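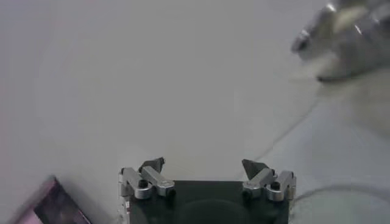
Work surface.

Reheating Steamed Buns
Pungate Community Kitchen, user instructions

1. Wipe the table and lay a folded cloth under the steamer.
2. Fill the base with water to the marked line.
3. Place the buns on the tray, leaving space between them. 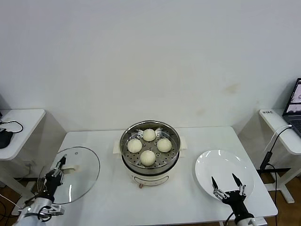 Four buns on the steamer tray.

4. Replace the lid and steam for 19 minutes if frozen.
5. Switch off and wait 3 minutes before serving.

Users are asked to empty the base after each session. Faults should be reported to the Pungate office.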